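Nerby 双臂采集套件使用评测：两个月，1198 条示范

分类：设备评测 / 数据采集
作者：Haris Swati
评论（3）

我们组从二月开始用 Nerby 的双臂采集套件录示范数据，任务是收拾餐具：把散在台面上的碗和盘拿起来，按种类叠到一个小架子上。到写这篇的时候，库里一共有 1198 条示范。这个数量够我把套件的毛病看清楚了，所以写一篇评测，给打算买同类设备的人参考。

先说明立场。套件是 Lurnness 实验室按正常价格买的，厂商没有提供样机，也没有看过这篇稿子。我负责采集，训练由 Faith Shemweta 做，文中涉及模型的部分都经她核对过。

一、套件里有什么

箱子里是两条黑色机械臂、两只平行夹爪、两块底座安装板、一对遥操作手柄、四个相机，以及一台预装了 Lodska 录制软件的主机。相机的分配是这样的：一个装在高处往下看，一个放在侧面，剩下两个装在左右腕部。铝型材框架要另外买，桌面也要自己配。我们用的是拼条木桌面，铺在黑色型材框架里，两条臂的底座固定在两侧。

说明书有纸质和电子两个版本，内容不完全一致。关于安装板的螺钉长度，纸质版是错的，以电子版为准。我们按纸质版装了一遍，拧到底还有间隙，又拆下来重装。

线缆偏长。两条臂的线从肩部一直绕到夹爪，余量留得很大，肘部完全弯曲时线会鼓出来一个圈。我后来用扎带在上臂固定了两处，好了一些。扎得太紧会影响腕部转动，这一点要自己试。

二、安装和标定

机械部分两个人一个下午可以装完。标定比较花时间，第一次做完整标定用了 40 分钟，熟悉以后会快一些，但快不了太多，因为 Lodska 的标定流程里有几步必须等进度条，不能跳过。

标定分三块：两条臂之间的相对位置、固定相机到桌面的位置、腕部相机到夹爪的位置。前两块做一次可以用很久。腕部相机那一块我建议每周重做。夹爪碰到桌面或者碰到架子以后，相机支架会有很小的偏移，肉眼看不出来，把标定板放上去一测就有误差。

软件不会提醒标定过期。Sidra Dogar 写了一个小脚本，每次开机读取上次标定的日期，超过七天就弹一个窗口。这个功能本来应该由厂商做。

三、任务和道具

选餐具是因为便宜、好补，难度也够。我们用的有蓝色塑料碗、红色碗、带花纹的碗和盘。架子是一个打孔面板的小矮架，四条短腿，摆在桌面上。它的高度对夹爪来说不太友好：手臂要先抬高，越过架子边缘，再放下去，新手操作员经常在这里刮到边。

开头几百条示范里，每条的起始摆法都是操作员自己随手摆的。后来发现人随手摆东西很有规律，碗总是离得差不多远，盘总是偏向自己顺手的一边。Faith 把起始帧的物体位置画成热力图以后，这个问题很明显。之后改成由脚本出摆放图，操作员照着摆。摆放图里有只放一个碗的，有碗盘交替铺开的，也有架子上已经叠了一部分、只需要继续往上叠的。最后一种对训练很有用，模型需要见到“做到一半”的状态，否则它一旦从中间开始就不知道该干什么。

换摆法会拖慢速度。照图摆一次比随手摆慢，操作员也会觉得烦。我们把同一类摆放图排在一起录，换类的时候顺便休息。
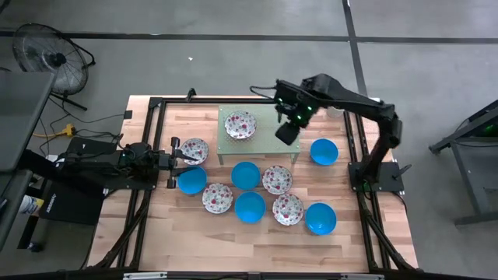
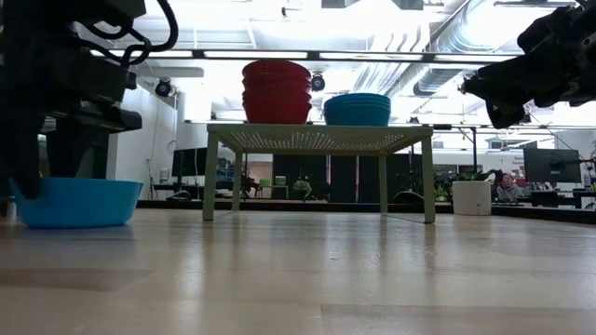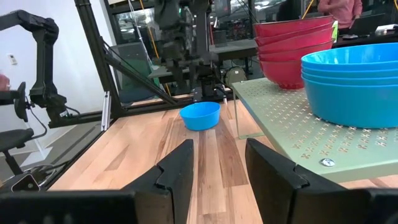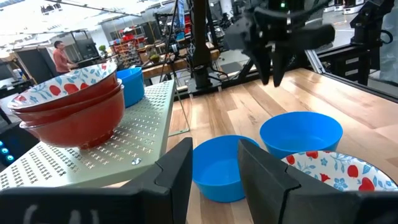 四、遥操作手感

手柄的跟随性是这套设备做得最好的地方。慢速移动时延迟很小，手停下来，夹爪也跟着停，没有明显的过冲。我之前用过另一家的手柄，停下以后末端还会晃一下，叠碗的时候很难受。Nerby 没有这个问题。

快速移动时会差一些。手甩得太快，臂会进入限速，末端落后于手柄，操作员为了补偿又会多推一段，结果就冲过头。解决办法是在 Lodska 里把速度映射调低一档。调低以后单条示范变长了，但轨迹干净很多，Faith 那边也说低速数据更好学。我们从第二周起一直用低一档的设置。

夹爪开合用扳机控制，是线性的，按下多少闭合多少。夹碗沿的时候这个设计很好用，可以先闭到一半，对准了再夹紧。缺点是扳机弹簧偏硬，连续录一个小时以后食指会酸。Ladi Olatunji 手比较小，她的感受比我更强烈，现在她每录 30 分钟就换人。

夹持力没有反馈。塑料碗夹得重一点没有关系，会稍微变形，松开就恢复。如果换成陶瓷件，我会担心。厂商的资料里说以后会有带力反馈的手柄，目前买不到，所以不计入这次的评价。

双臂同时操作需要练习。大多数人一开始会让一只手停着，只用另一只手干活，录出来的数据里有一条臂几乎不动。这种数据也能用，但是比例太高的话，模型就学会了让一条臂闲着。我们给每张摆放图标注了建议由哪只手拿哪个物体，两边的使用比例才慢慢接近。

五、相机

四路画面的帧率都是 30，时间戳由主机统一打。我抽查过同步，用一个闪灯放在四个相机都能看到的位置，逐帧对比，没有发现哪一路有固定的偏差。偶尔会丢一帧，软件会在日志里写，但是界面上不显示。这一点我不太喜欢，录制的人应该当场知道。

高处的相机视野很大，整张桌面和两条臂都能收进来，桌子外面的地面也会拍到不少。训练前我们会裁掉一圈。它最大的用处是事后检查：一条示范出了问题，先看这一路，基本能判断是哪里出的错。

侧面的相机位置低，看叠放的高度很清楚。碗叠起来以后，从上往下看只能看到最上面一个，叠得正不正要靠侧面判断。架子上同时有两摞的时候，这一路可以看出哪摞高、哪摞低、中间有没有空隙。它的缺点是背景太杂，办公区的桌子、植物、灯轨、人都会进画面。木纹桌面又有点反光，顶灯开着的时候会出现长条的亮斑。我们试过拉一块布把背景挡住，指标没有变好，布还总是掉，就撤了。

腕部相机离物体近，夹爪的两根手指一直在画面下方，占掉不小的面积。这个是所有腕部相机都有的情况，不算缺点。我想批评的是曝光。腕部转向窗户或者顶灯时，自动曝光会把桌面压得很暗，碗的颜色也跟着变，蓝碗看起来发灰。固定曝光以后好了，但是固定曝光的选项藏在第三级菜单里，而且重启软件会恢复成自动。每天开机都要改一次，忘了改，那一天的数据颜色就和别的天对不上。我们有一批就是这样，最后做了颜色增强才放进去。

另外，腕部相机的镜头很容易沾灰。每天开工前擦一次，用镜头布，别用纸巾。

六、Lodska 软件

录制界面很简单：开始、结束、丢弃，三个按钮，也可以映射到手柄上。我们把“丢弃”映射到了左手柄的侧键，因为主按钮容易误触。误触丢弃没有撤销，一条好好的示范就没有了，这种事发生过几次，后来大家都养成了把手指从侧键挪开的习惯。

每条示范结束后可以打标签。默认标签只有“成功”和“失败”，不够用。我们自己加了几个：

夹空后重试
物体滑落后捡回
叠歪但未倒
碰到架子
操作员中途改变计划

“夹空后重试”这一类我建议一定要留着。刚开始的时候大家觉得夹空了就是录坏了，顺手就丢掉。Faith 训练第一版模型时发现，模型夹空一次以后会照样往架子那边走，夹爪里什么也没有，走到了还会做一个松开的动作。原因很直接，数据里没有人夹空过。后来补录了一批带重试的示范，这个现象少了很多。

“操作员中途改变计划”则相反，基本都不要。手已经伸向红碗，又转去拿蓝碗，从画面上看没有任何理由，模型学了只会变得犹豫。

导出支持两种格式，我们用的是按条存放的那种，一条一个文件夹，视频和关节数据分开。导出速度可以接受，文件命名不行。它用的是序号，丢弃一条以后序号会被下一条重新占用，如果同时在另一台机器上做备份，就会出现同名不同内容的情况。Sidra 改成了时间加操作员缩写的命名方式，在导出后自动重命名。

软件两个月里崩溃过几次，都发生在长时间不关的情况下。现在每天中午重启一次，没有再出现。

七、数据质量

1198 条里面，有 125 条最后没有进训练集。没有进去的原因按多少排序是：腕部曝光不对又修不回来的，操作员改变计划的，标定过期后关节和画面对不上的，录制中途碰到相机支架的。最后一种最冤，动作都很好，画面却整体偏了一点。

每位操作员的风格差别很大。Ladi 的轨迹短而直，几乎没有多余动作。我的轨迹在放下之前会有一小段停顿，这是我以前用别的设备留下的习惯，自己一直没有注意到。模型把这个停顿学去了，放碗之前也会停一下。Faith 一眼就看出来是从谁那里学的。之后我们规定同一类任务至少由三个人录，每个人的条数不要相差太多。

评估方面，我们没有做很严格的对比实验，所以不打算在这里报成功率。能说的是：单个碗放上架子已经比较稳定；已有一摞的时候继续往上叠，高的那摞比矮的那摞容易出错；花纹盘子比纯色碗难，盘沿浅，平放在桌上时夹爪不好下手，人操作的时候也要试几次才能找到角度。

如果重新来一遍，我会在一开始就少录纯色碗，多录盘子。纯色碗很快就饱和了，后面再加一百条，看不出区别。

八、硬件耐用性

两个月的使用强度不算低，几乎每个工作日都录。目前的情况：

左臂肘关节有轻微响声，定位没有变化。客服说是正常磨合，我保留意见。
夹爪手指内侧有磨损，主要在靠近前端的台阶处。备件可以单独买，价格不高，更换时要拆四颗螺钉。
右手柄的扳机回弹变慢，还能用。
相机没有坏过。腕部相机的接口松过一次，重新插紧后在接口处缠了一圈胶带。
底座安装板没有松动。型材框架的角件要定期紧一紧，这和套件本身没有关系。

机械臂连续工作以后，肩部电机外壳会比较热，手放上去能感觉到。软件里有温度读数，我们没有见过它报警。夏天没有空调的房间里会怎么样，我不知道。

九、客服

一共联系过四次。问标定流程那次，当天就有答复，写得很详细。问曝光设置为什么不保存那次，等了一个多星期，回复是会在后续版本考虑。剩下两次是买备件，没有什么可说的。

他们的用户群里有一位叫 Ludmila Murín 的用户，整理过一份常见问题，比官方文档好用，买了套件的人可以去找来看。我们改速度映射就是参考了她的建议。

十、和 Marwat 的比较

购买之前我们也借用过 Marwat 的双臂套件，时间不长，下面的比较只供参考。

Marwat 的手柄更轻，扳机更软，长时间操作会舒服一些。它的臂展也更长，桌面可以再做大一圈。它的问题在同步，四路画面各打各的时间戳，需要后期对齐，对齐的脚本还得自己写。对只录几十条的人来说无所谓，录到上千条就是很大的工作量。

软件方面，Marwat 的设置能保存，丢弃可以撤销，这两点都比 Lodska 强。标签系统两家差不多，都要自己扩充。

我们最后选 Nerby，主要是看中慢速时的手感和时间同步。现在看，这个理由仍然成立。

十一、适合谁

适合已经有人能写脚本的团队。命名、标定提醒、摆放图、曝光检查，这些东西我们都是自己补的。如果组里只有做硬件的人，或者只想开箱就录，这套软件会带来不少麻烦。

不适合需要力反馈的任务，也不适合很重或者很脆的物体。桌面整理、叠放、分拣这一类，用轻的塑料件，没有什么问题。

评分（满分 10 分）

遥操作手感：8
相机与同步：7
软件：5
安装与文档：6
耐用性：7（只代表前两个月）
客服：6

下个月我们会换任务，从叠碗改成把餐具从架子上分回桌面，动作方向正好相反，到时候会重新录一批。如果肘关节的响声有变化，我会在这篇下面更新。

评论

Ladi Olatunji：补充一点，手小的人可以在扳机上贴一层薄海绵，行程变短，没有那么累。贴了以后要重新做一次扳机零点校准，在设置的“输入”那一页。

Ludmila Murín：谢谢提到那份问答。关于曝光重启后恢复自动的问题，可以直接改配置文件里的默认值，然后把文件设成只读，我这边一直这样用。升级软件之前记得先改回来，不然安装会报错。

Haris Swati：试过了，有效。Sidra 已经把这一步写进开机检查里。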